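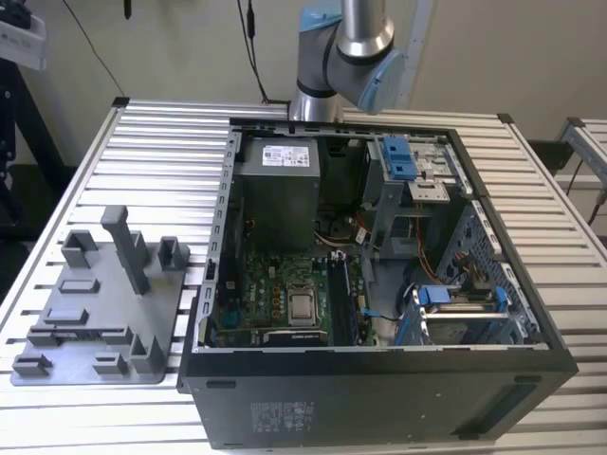

Do you have to read the Zallberg novels in order?

The first and second books can be swapped without harm, but from the third on each one gives away the ending of the one before it, usually in the opening chapter.

The Zallberg Box Set by Naima Fawzy
Paperback, five volumes in a slipcase
$56.00
In stock

The slipcase calls this "the romance saga that will ruin you for all others". We sell a lot of romance and have been ruined several times this year already, so allow for some salt. What you get is the full run of Naima Fawzy's Zallberg novels in small-format paperback, 1235 pages all up, about a family-run ski lodge and the people who keep checking in engaged and checking out married to somebody else.

Our opinion, for what a bookshop's opinion is worth when it also wants your money: two of these are very good, one is pleasant, and the last pair could have been a single book. The set costs less than buying the good ones and the pleasant one separately, which is how publishers get you.

What's in the set

The Last Chairlift
Lodge manager Odile has sworn off guests. A guest arrives. The snowed-in setup is as old as the hills and the weather is suspiciously well timed, but the dialogue is quick and the pair of them argue like adults. Steam level: moderate, mostly behind doors.

A Room for Amrani
The best of them. Concert pianist Amrani loses his nerve in front of a full house and takes a job washing dishes at the lodge under his brother's name. The head cook works it out by chapter four and says nothing until chapter twenty. It's a slow burn that is actually slow, and a few readers have brought it back for exactly that reason. We'd suggest they try again in winter.

The Traton Wager
Fake engagement, rival hoteliers, a bet nobody sensible would take. The back cover promises "sizzling enemies-to-lovers tension". They're enemies for maybe a chapter and a half, and the quarrel is over a car park. Still, it's funny, and the grandmother is worth the time.

Ritov in Winter
Second-chance romance between a vet and the ex-husband who comes home to sell the family orchard. Here the series starts to strain. There's a secret that one phone call would clear up, and the reader spends most of the book waiting for somebody to pick up a phone.

The Zallberg Bride
Everybody comes back for a wedding. If you've grown fond of them you'll enjoy seeing who ended up with whom, and the speech in the boathouse got at least one of our staff. If you haven't, it's a long guest list. The twist was guessed by most of our evening reading group before the entrée course, and we weren't exactly trying.

About those claims

"An instant classic." It came out in paperback last December. Give it a minute.

"For readers who thought they hated romance." We doubt it. These books are romance through and through, with the misunderstandings and the airport dash left in. Someone who hates all that will go on hating it. Someone who likes it should feel no need to be talked round.

"Exclusive bonus content." This means one deleted scene from The Traton Wager and a recipe for plum dumplings, both at the back of the final volume. The scene was deleted for good reasons. The dumplings are fine, if you cut the sugar.

"Collector's edition." The print run was over 2000, and the slipcase is ordinary card. It's a handsome colour, a sort of inky green, and the spines line up to make a mountain range. Nobody is going to retire on it.

Who it suits

Readers who like a closed setting and a large cast, and who don't mind being told how a character feels shortly after being shown it. It's a reasonable holiday purchase: the volumes are light enough to take one at a time to the beach and none of them will suffer much from sand. As a present, it's safe for most people who already read in the genre. For a new romance reader, buy A Room for Amrani on its own and see how you go.

The heat level rises as the series goes on and then drops away sharply in the last book, perhaps because there are so many relatives about. There's a bereavement in the second volume and a miscarriage discussed, not shown, in the fourth. The horse lives.

Format notes

The type is small. We mention this because the product sheet says "reader-friendly" and our eyes disagreed. If you normally wear glasses for a menu you'll need them here. There's no large-print set that we know of, and the ebook bundle isn't something we can sell you.

Paper is the usual cream stock, bindings are glued. Our shop copy of the first volume has been through a good many hands and has one loose page. The slipcase is a snug fit, and the books go back in more easily if you slide them in together.

Postage and returns

Orders placed before 2 pm leave the shop the same afternoon. Click and collect is free, and we'll text you once the parcel is behind the counter. Sets can come back unread within 30 days of purchase in their shrink-wrap. Once the wrap is off we can only exchange for a fault, and disappointment in Ritov in Winter isn't one, however well you put the case.

Also on the shelf

A Room for Amrani, single volume, paperback
The Last Chairlift, single volume, paperback
Staff picks: slow-burn romance
Gift wrapping, brown paper or stripes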